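From: Ye-ji Ha
To: shop-floor list
Date: April 22, 2024
Subject: Re: Re: the gray bin, again

Samah Benkirane wrote:

> Before I sign for a new one, can somebody tell me what is wrong with
> the old one? Hadon wants 908 for a replacement with the same slopes,
> plus 90 to deliver it, and they won't take ours in trade. Junpei says
> it is "rusted through." Kyung-tae says it is "fine." These can't both
> go on the form.
>
> Also, is the hole supposed to be there?
>
> Samah

Samah,

I went and looked, which puts me ahead of both of them. It is not rusted through. The rust is where it has been since I started here, along the lower edge of the pale sloping panel, and it's the chipped, brown, ugly sort that gets on your sleeve. I went along it with a screwdriver and the metal behind is sound. The scratches to the left of it are just scratches. Junpei has disliked this bin since October and I think we should read his report in that light.

The floor is bare metal and scuffed, as you would expect of a floor that has parts dropped on it for a living. I've seen worse on the Curnano line, and those get inspected.
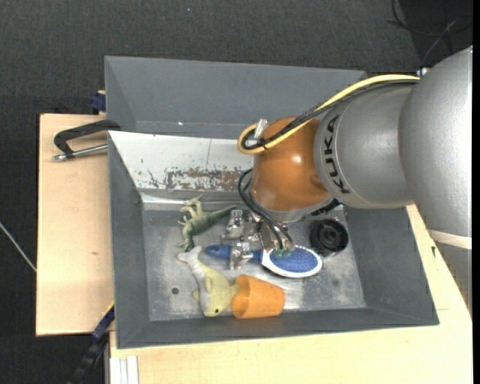 Gray bin, floor and rusty edge. Hole is toward the lower left.

About that hole. Rahel thinks it's a drain. Kyung-tae thinks it's for a bolt that went missing before any of us were hired. The Pukura drawing, which I finally dug out of the blue cabinet, shows the bin on sheet 19 with no hole whatsoever, so the drawing is no help, as is traditional. What I can tell you is that the small washers find it. If you've wondered why the kit counts come up short, get down on your knees with a flashlight. I got 207 out from underneath this morning and quit when my back did.

My suggestion, for the form:

Wire-brush the rusty band, prime it, paint it. We have most of a can of gray left over from the Um cabinets. It won't match. The bin is already several grays and I doubt it will be offended.

Put a plate over the hole, on the underside, so there's no lip inside for things to catch on. Rahel has offcuts.

Leave the floor alone. Last time we painted a bin floor we were picking flakes out of the parts until summer.

That comes to an afternoon and a wire brush. If Junpei still wants the new one after that he can write the justification himself, and I'd like to be copied.

The washers are in a coffee can on my bench. They need sorting and I am not going to do it.

Ye-ji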